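My rules for the simulation runs

I work in a small team where we test picking programs in simulation before anything goes near a real arm. Last month Iida Harju asked me to write down the rules I follow, because she had to repeat some of my runs and could not understand my notes. She was right. I had a folder called "new" and another called "new new". So I wrote the rules again, and I put them on my blog too, in case they help another person.

First rule: one run, one name. We use the project name and then the run number, for example Runham 302. If I change the grip force, the start position or the light, it is a new run and gets a new number.

Second rule: write the pass condition before you press start. It must say which object, from which side, and how far the fingers are open at the beginning. A box standing on its narrow side is a different test from the same box lying flat, and the notes must say so.
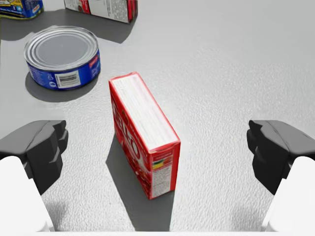

Check the view before the batch

Each batch in our project has 100 attempts. Before the first one I look through every camera view by eye. I look at the fingers first: are they open, are they at the same height, does the table go under them and not through them? Eino Heiskanen once lost 300 attempts with a wrong table height, and the log said everything was fine. Now we have a line in the form where you put your initials for this check. 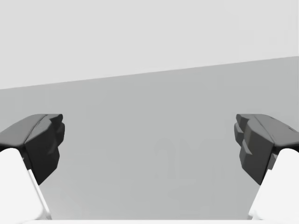

Do we need a person to check if the program already checks?

The program only finds the mistakes we told it to look for. A person should look at the start of each batch, and a different person should look at the failed attempts.

Then the layout of the table. I keep a saved file for each layout and I never move objects by hand after saving. If a can should lie on its side, the file says it lies on its side. When two objects are close together I write the distance, as "close" means something else to Iida than to me. 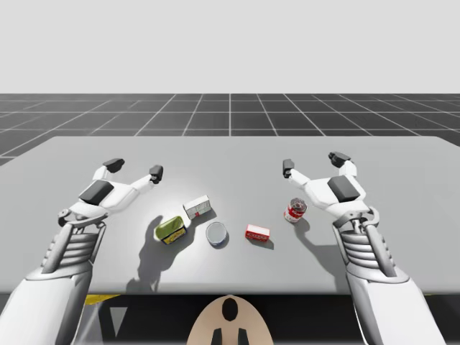

The failed attempts stay in the folder with the good ones. In my first year I deleted them to save space, and later I could not explain why our success number had gone up in April. Now I keep everything for 2 years, and the report must give both numbers, passed and tried.

I am still not sure about the rule for stopping a batch early. Eino wants to stop after the first contact with the table, I prefer to finish and mark it. For now the form has a box for the reason and we both fill it in.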